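Section 3: Recording grasp attempts in the bin

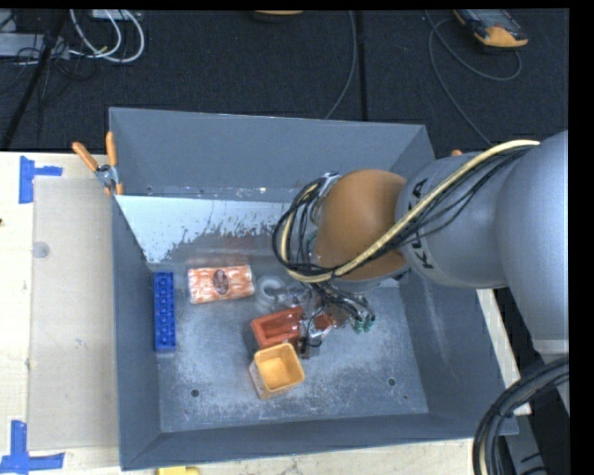 By now you should have the arm homed, the Virnine recorder installed and the side camera plugged in. If any of that is still hanging, go back to Section 2 first. I've tried skipping ahead (more than once!) and I always ended up throwing the session out.

I'm going to walk you through a session the way I run it, with a mixed handful of toys and household bits in a metal bin. The learner only gets as good as the attempts we feed it, misses included, so please don't tidy up the data as you go.

Before you start

1. Clamp the bin to the table. Give it a good shove with your hand. If it slides, clamp it again.

2. Mark your reference corners on the tabletop with tape. Blue shows up nicely on light wood, and you'll be glad of the marks the first time somebody bumps the table.

3. Check the cable along the arm. You want enough slack for the wrist to turn all the way both ways, with no wire able to drop between the fingers.

CAUTION: Keep your hands out of the bin whenever the arm is enabled, even if it's sitting perfectly still. Pause it from the recorder, wait for the status line to say HELD, and then reach in.

Running a session

4. Pick your objects. I like a mix of shapes: a long toy brick, a roll of tape, an open box, a small cup, something blocky. Drop them in from a low height and let them land however they land.

5. Open Virnine, choose New Session and type in a name. I use the bin name and a number, so my last one was Ibarra-16.

6. Press Record, then Start. The arm will reach, close, lift and let go, and each try gets saved as its own attempt.

7. Watch the first 3 attempts closely. If the gripper scrapes the floor of the bin, stop and redo the height check from Section 2.

8. Let it run. When things pile up against a wall, pause, stir them around by hand and carry on. The sloped sides help, but long pieces still like to park themselves along the edge.

Note: Don't delete the misses. Virnine labels them for you, and the Tultaron trainer wants both kinds. My favorite set has 1243 attempts in it, and 197 of those are clean misses that I wouldn't trade for anything.

Wrapping up

9. Press Stop and wait for the files to finish writing before you close the window. It can take a while on an older laptop, so go get a coffee.

10. Play back a few attempts from the beginning, middle and end. If the bin has shifted against your tape marks, split the session at that point and recalibrate before recording more.

11. Copy the session folder to your training machine. The import steps are in Section 4.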